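Ticket 2087, bed sheet creases, Room 42
Opened by: Adhiambo Tanui
Status: open

The green sheet does not stay flat on the mattress. Long creases come back each time we fold clothes on it.

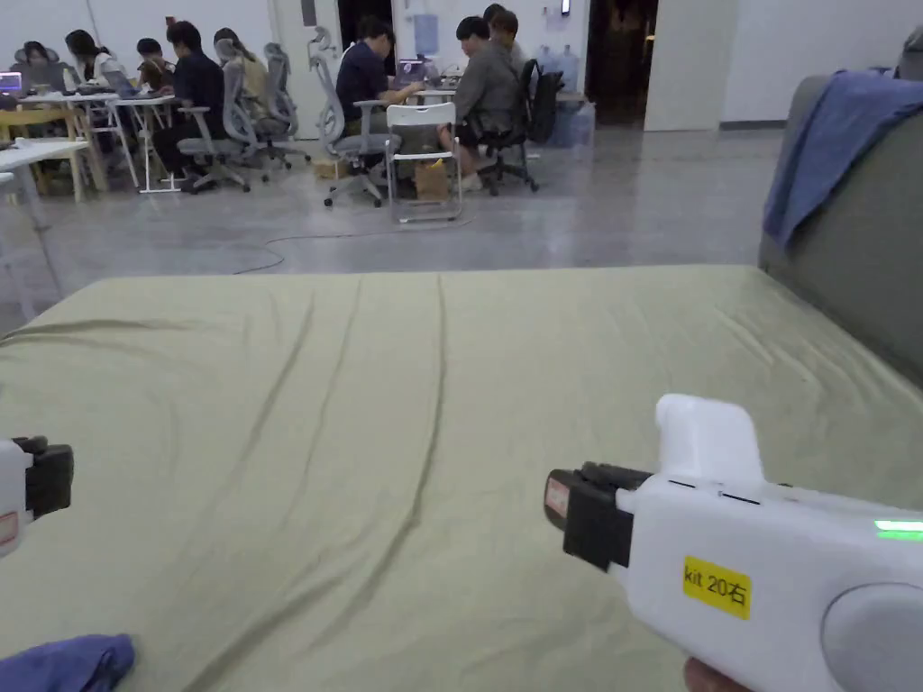 I already pulled the corners again on Thursday, with Shabani Kombo. Same result after lunch.

Reply, Gunnel Strand: Please check the size on the label. Is it the Hornar sheet?

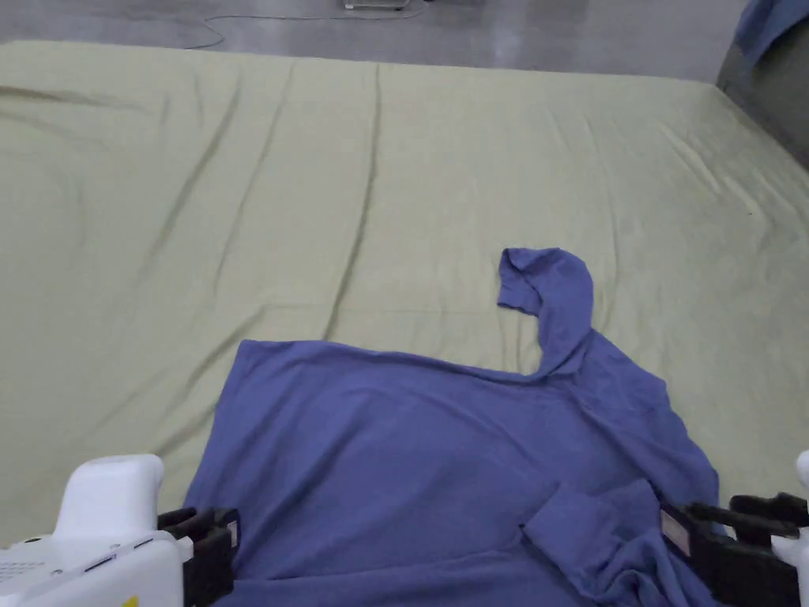
Adhiambo: The label is washed out, I cannot read it. Can we order 2 smaller ones from Jetetti?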